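Trimming and aligning two-gripper recordings in Rilleo

Before a table task goes to training, its streams have to share one clock. Each recording has three: left gripper, right gripper and head. Rilleo reads all of them from the session folder, but it does not line them up for you.

You need Rilleo installed, a session folder, and the calibration file Bulberg exports for the pair of grippers.

Step 1. Open the session and pick the head stream as the reference. The grippers will be shifted to match it, so leave its offset at 0.

Step 2. Find an event that shows in all the streams. A jaw closing works well. Type the frame number for each stream into the Sync panel and press Apply. If the offset it reports is over 40 ms, pick a second event and check again — you have most likely matched the wrong closing.

Step 3. Set the start of the clip. Scrub to a moment when the jaws are open and the objects for the task are in view. With our tray, bowl and plate task, we look at the gripper views first and then the head view.

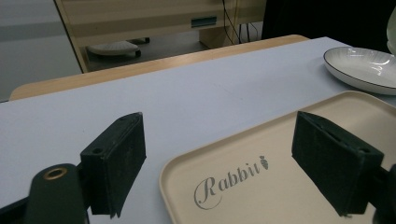
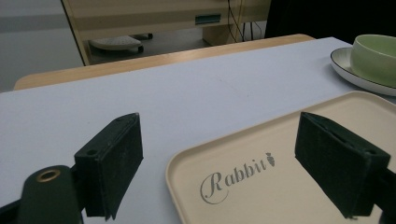
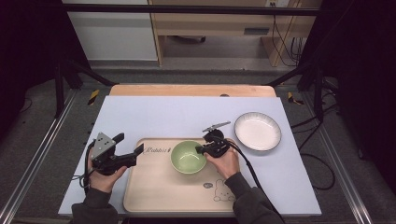

Chenxi Yu wrote in to say that the jaw-closing method drifts on long sessions, and that she now syncs once at the start and once near the end, then lets Rilleo stretch the gripper streams between the two. "On anything over 300 seconds I wouldn't trust a single offset," she added. We tried it on the January sessions and have kept it as a second pass.

Step 4. To add the second sync point, open Sync, choose Add point, and repeat step 2 near the end of the recording. Leave the mode on Linear.

Step 5. Run the pose check. It compares the tracked distance between the two grippers with the distance worked out from the head view. Frames that disagree are marked red. Up to 7 red frames in a row can be filled in by the Smooth command. Longer runs should be cut out.

Step 6. Export. Choose the Skinent format if the clip goes to the policy trainer, and set image quality to 70. Lower settings blur small print and thin rims, and the detector starts to miss them.

If the export stops with "clock mismatch", one stream still has its old offset saved. Delete the sync file in the session folder and start again from step 2.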